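Open day at Zandberg: an afternoon in the robot kitchen

22 Aug 2019

Saodah Sitompul talks with her hands, and when she gets to the part about mugs she picks up an imaginary one and turns it over so many times that you start to worry she'll drop it. She leads the household team at Zandberg, and on open day she was the person to find if you wanted to know how a machine learns to do the dishes.

"People come in expecting somersaults," she said, laughing. "Then they see a robot with a mug and they go quiet, and ten minutes later they're still standing there! I love that."

I was one of them. I'd planned to stop in, ask a few questions and be back at my desk by lunch. I stayed until the doors closed.

The team has been working on kitchen chores since March, and Sitompul says the dishwasher was her idea. She had a list of 50 everyday jobs pinned up over her desk and kept coming back to that one, partly because she hates doing it herself.

"A mug is a wonderful problem," she said. "It has a handle, it's hollow, it's slippery, and it has to go in the rack a certain way. You and I do that while we're talking on the phone."

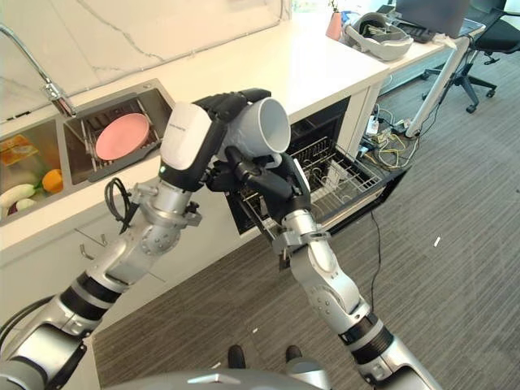 "And two hands make it harder before they make it easier," she went on. "One hand has to know what the other one is up to. If they both decide they're in charge, you get a tug-of-war. We had months of tug-of-war."

The software that keeps the hands on speaking terms is called Zandbridge, and she is clearly proud of it. It was built with a small outfit named Sopacua, whose engineers she describes as "the most patient people I have ever shared a coffee machine with." Before open day the group had logged 2,000 practice runs with cups and plates. Of those, 300 were thrown out and done over after the team changed its mind about how the fingers should close.

Did that hurt? "Oh, terribly," she said, and grinned. "But the new grip is so much nicer to watch."
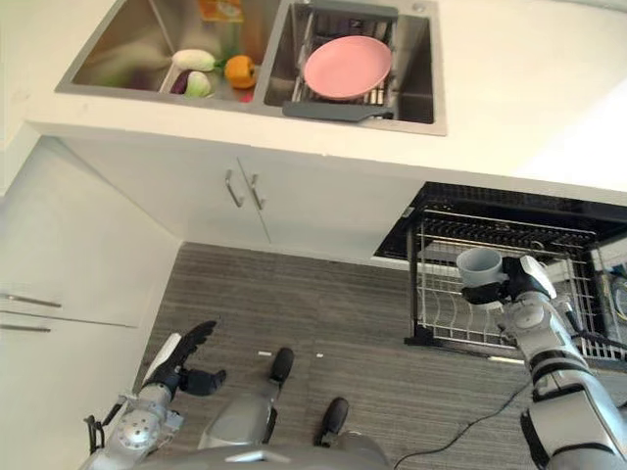
A gray cup in the robot's right hand, just above the pulled-out dishwasher rack.

There were 600 visitors over the course of the day, far more than the team had planned for, and a lot of them were kids. Sitompul thinks kids ask the better questions. One girl wanted to know whether the robot minded doing chores. Another asked why it didn't just use paper plates (Sitompul is still thinking about that one).

The grown-ups mostly asked when they could have one. She wouldn't give me a date either, and I did try. What she would talk about, at length and with great joy, was plates.

"Everybody assumes a plate is easy because it's flat," she said. "But flat is the trouble! There's so little to get your fingers under. You have to come at it from the rim, and then you have to decide how you're going to let go."

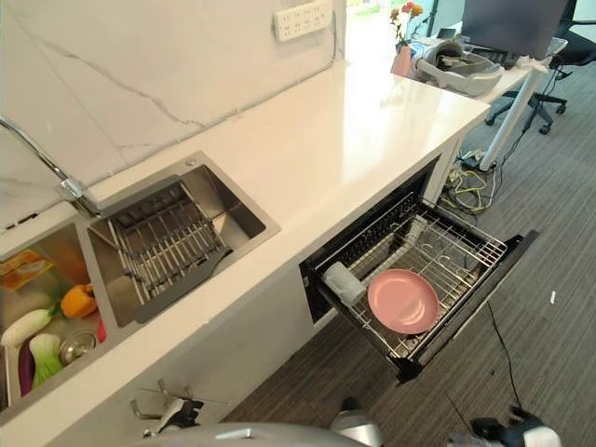
"Letting go is my favorite part of the whole job," she continued. "You can hold something perfectly and still put it down badly. I watch my own hands at home now. My family thinks I've lost it."

Every run gets written up in a log the team calls Clerkora, with notes on what was picked up, where it was meant to go and what the people in the room thought of the attempt. Sitompul reads them in the evenings. Some of the notes are dry and some are very funny, and she read me one that said only "no, no, no, oh, yes."

I asked what she'd like to work on next, and she had the answer ready: sinks. A sink has walls to bump into, things lying on the bottom and a faucet standing right where you'd like to put your arm. She wants to spend a good long while on reaching in and out of them.

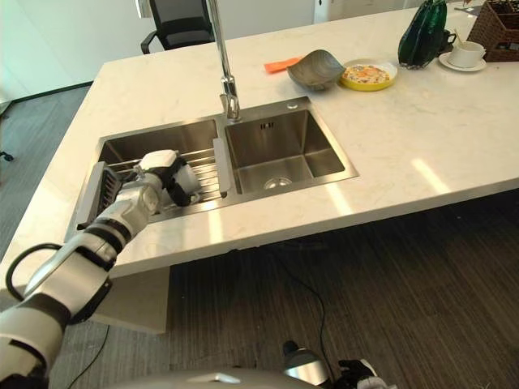

At the sink, the robot's curled fingers rest on the metal rods of the roll-up rack.

By late afternoon the crowd had thinned and she had nearly lost her voice, but when a man came over with his son and asked how the fingers worked, she lit up and started again from the beginning, imaginary mug and all.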